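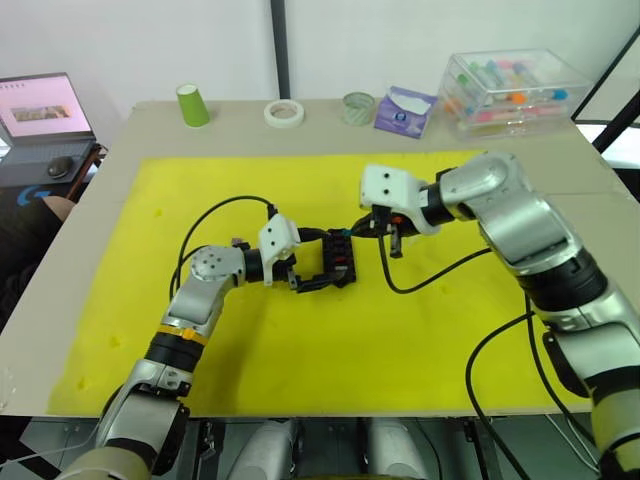
What happens to the assemblers at Flirgate when part of fuse box assembly moves to the robot arms?
All 37 keep their employment, their grade and their hourly rate. The work assigned to them changes, and this thread sets out how. (1/13)

The agreement between Flirgate and the works council was signed in November. It covers the Rirkden site only. Colleagues at other sites should not assume that the same terms apply to them. (2/13)

Two tasks are within scope for the first phase: placing blade fuses in the fuse box, and joining cable connectors to their brackets. Final electrical testing and packing are outside it and remain manual work. (3/13)

Fuse placement was named in the site's health survey as the task most often linked to sore thumbs and wrists. The council had asked for relief on this point for several years, first through shorter rotations and later through a change of tools. Neither request was met in full. (4/13)

Nine assemblers have been appointed as cell operators. They prepare parts, start and stop the arms, clear faults and decide whether a finished box goes forward. Leonie Lanz coordinates the group and is the first contact for questions about shifts. (5/13)

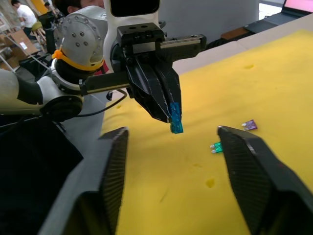

Who decides when a cell is stopped?
The operator on duty decides. A stop made in good faith is never recorded against the person who made it, and no supervisor may order a restart until the operator has released the cell. (6/13)

This clause took the longest to negotiate. Management's first draft required a call to the shift lead before any stop longer than 20 minutes. Damian Eberhard, speaking for the night shift, pointed out that there is often no shift lead in the building after 10 p.m. The requirement was removed. (7/13)

Training consists of 50 paid hours per operator, all within regular working time. The course was written by Mathias Stöckli together with two assemblers from the line. Participants who do not wish to continue after the course may return to their previous station with no loss of seniority. (8/13)

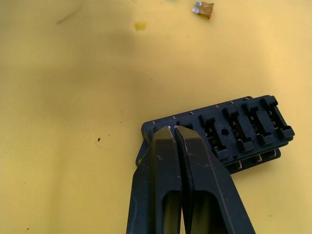 The council also wishes to record what has become harder. Operators spend more of the shift watching and less of it moving, and several report that they are more tired at the end of the day than before. Conversation between stations has decreased. Rotation between the cell and manual work has therefore been set at two hours. (9/13)

Pay remains the main open point. The council's position is that clearing faults and releasing parts is skilled work and belongs one grade higher. Management has agreed to a review but has not committed to a result. Salvador Meireles is collecting written accounts of daily tasks from operators on all shifts – short notes are sufficient, and names will be removed before anything is passed on. (10/13)

On data: performance figures from the cells are stored by cell and not by person. Camera images are used for setting up and correcting the arms. They may not be used to assess attendance, speed or conduct. Any change to this rule requires the written consent of the council. (11/13)

Temporary staff are not covered by the employment guarantee. The council regards this as a serious gap and has placed it on the agenda for the next round of talks. Temporary colleagues may attend the information meetings on the same terms as everyone else, and their time there is paid. (12/13)

The full text of the agreement is available at the council office and on the board outside the canteen. Questions may be addressed to any council member or left in the office mailbox before the end of the early shift.
Rosalie Brunner, for the Works Council, Rirkden (13/13)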